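Workshop notebook – small items bench
Aug 27, 2020

Good day at the bench! I finally got to spend proper time on the table-clearing set, the one we've been calling Busumine on the whiteboard, and I'm more fond of it than I have any right to be. Notes below while it's fresh. Some of this is for me, some is for whoever opens the drawer next.

What we're after
The question is still the one from the start of the summer: if you give somebody a handful of dishes, a cloth and a couple of trays, what arrangement makes the job of setting out and putting away pleasant? Small kitchens, small tables, one person. The Latov kitchen has 70 cm of clear counter and that's the number I keep in my head. Anything that only works on a big table is no use to them.

Mat
I've gone back to the brown mat. The thin one we had from Lulerer looked great in the catalog and slid all over the place as soon as you leaned on it, so it has gone back in its tube. The brown is big, dull and lovely to work on. Pale dishes show up on it beautifully, and I can tell at a glance where a tray has wandered. It also takes the clatter out of things, and after a morning of putting cups down over and over I am very grateful for that.

I tried a tray right at the end of the mat, with part of it over the bare table. I expected to hate it. I'd happily live with a tray that hangs over a little if it frees up the middle for sorting.

Trays
Two on the go:

Pink one, low sloping walls. Cloth goes here. The slope is the nice part – you can sweep a cloth up and out with the side of your hand and it doesn't catch. I'd like one at home.

Clear-ish white one, rectangular. Dishes go here. You can see what's in it from the side without bending over, and I use that more than I thought I would. Want to try a slightly deeper version in September if Bhatt still has them.

I like having the two trays so different in color. By the second round I'd stopped thinking about which was which. Pink is cloth, white is dishes, done.

Dishes and cloth
The mint dish and the yellow cup are staying in the set for good. They look cheerful together and they're easy to tell apart in photos. The dish has a broad flat rim that gives you plenty to get hold of, and the bowl part is shallow. The cup is a bit wider at the rim than at the base, with a smooth matte finish that I find very easy on the eyes under these lights.

Stacking them is where it gets interesting. With the dish flat and the cup upright inside it, everything is tidy and a little boring. Stand the dish on edge and you suddenly have much more floor left in the tray, but then the cup has to go somewhere. Cup upside down over the dish is the one I keep coming back to. It takes a bit of patience at the moment of letting go, and I wouldn't do it with anything I was sad to drop, but the footprint is tiny.

The purple cloth I've given up folding. We spent a whole afternoon on thirds versus quarters last month and the truth is that people scrunch. I scrunch. A tray for a cloth should be happy with a scrunched cloth, and the pink one is, so I'm calling that settled unless somebody objects loudly.

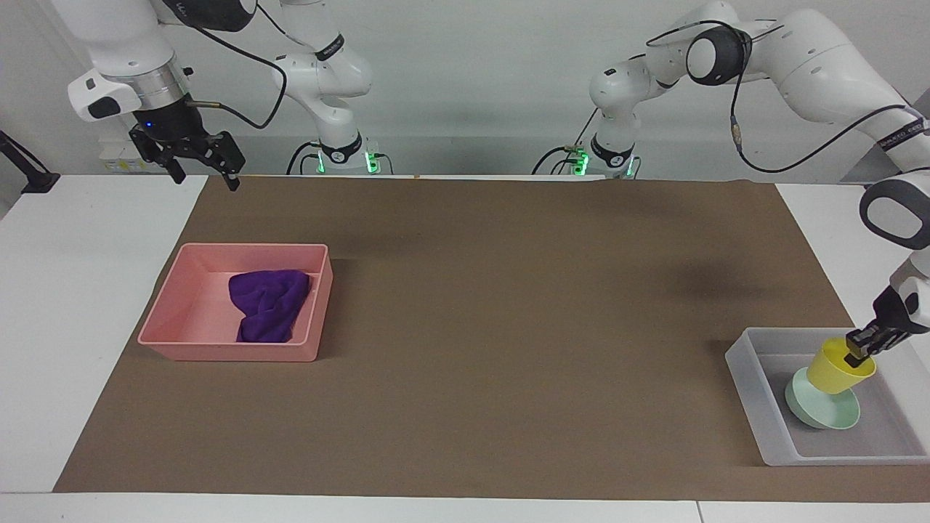

Layouts tried
1. Cloth left, dishes right. My favorite by a mile. The middle of the mat stays open and both hands have something to do. Written up as the starting layout on the card in the drawer.

2. Both trays pushed to the back. Looks neat from the doorway, horrible to use. My sleeves kept dragging over the front of the mat and I was reaching over one thing to get at the other.

3. Trays nested, dishes tray on top. Good for carrying, no good for working. You have to unpack before you can start, and the cloth is always at the bottom just when there's a spill. Keep for transport only.

4. Trays side by side in the center, touching. I wanted this to work so badly! It's compact, and it fits the Latov counter with room to spare. But there's nowhere to put a thing down while you make up your mind, and I ended up parking the cup by my elbow. Might come good with a smaller cloth tray.

Numbers, such as they are
Did 30 rounds in total, setting out and putting back, mostly layout 1. Of those, 28 ended with everything in the tray it belonged to. The other 2 were both layout 4 and both my own muddle, cloth in with the dishes. I didn't time anything. I meant to, then got absorbed in the stacking and forgot the timer was in my apron pocket.

Odds and ends
The pink tray has picked up a few crumbs in the corners from the lunch test. Rounded corners wipe out in one go, so please keep that in mind when we order more. Square ones were a pain on the last set.

Try a second cup. One is easy, and I suspect the upside-down trick gets wobbly fast with two. If we can get another in the same yellow, great. If not, anything that isn't mint.

Also want a cloth in a heavier weave for comparison. A stiff one might stand up over the tray wall and snag, and I'd like to know before we tell anybody the low wall is fine.

Label for the drawer still says "lunch things". Needs to say Busumine so the set stops getting borrowed for actual lunch.

To do next
Layout 4 again with a narrower cloth tray.
Measure the overhang properly and mark it on the mat edge with tape.
Ask Bhatt about the deeper trays, and whether the lids are sold separately.
Send layout 1 to the Latov kitchen with a sketch.
Wash everything. The cup smells faintly of coffee and I'm fairly sure that was me.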